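Should you buy a robot to do your sorting?
By Muireann Hanrahan

Imagine you run a toy repair shop called Brendside. Every day, boxes of mixed-up plastic parts come in. Someone has to pick them out and put them in the right trays. It is a dull job. Then a seller from a company called Ditach rings up and says, "Our robot will do it all for you!"

Should you believe it? Maybe. Ask some hard questions first.

What does the price leave out?

Say the arm costs 691 pounds a month to rent. That sounds simple, but an arm on its own can't pick up anything. It needs a gripper, which is the robot's version of fingers. It needs cables, a controller, and somebody who knows how to set it up. Suppose those extras come to 232 pounds a month. Add the two numbers together and you get 923 pounds. Did the seller say that bigger number out loud? Sellers often don't.

Is it really faster than a person?

You can pick up a marble, a sock and a spoon without thinking. A robot finds this much harder. A film on a seller's website may show its very best try, and you won't see the ones where it dropped things. Ask to watch it work for a whole morning, with your parts and not theirs.

What happens when it stops?

Machines break. If the person who mends it can't come for eight days, who sorts the parts? You might still need people, so keep some money back to pay them.

What has to go around it?

An arm takes up more room than you would think. It needs bins that stay put, space to swing, and somewhere for all those cables to go. Clamps can hold a metal bin still, and clamps have to be bought too. Look for everything that isn't the arm and ask who is paying for it.

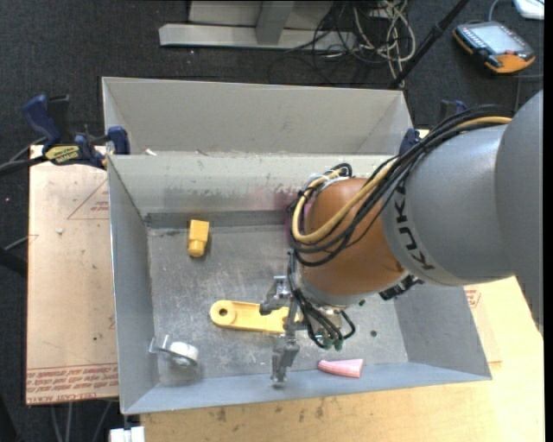 Try it yourself: make a robot budget

1. Choose a boring job at home, such as pairing socks.
2. Write down how long it takes you.
3. Make up a price for a robot that could do it. Then add the extras: fingers, cables, repairs, and a table to put it on.
4. Decide whether you would still buy it. Ask a grown-up to play the seller and try to change your mind.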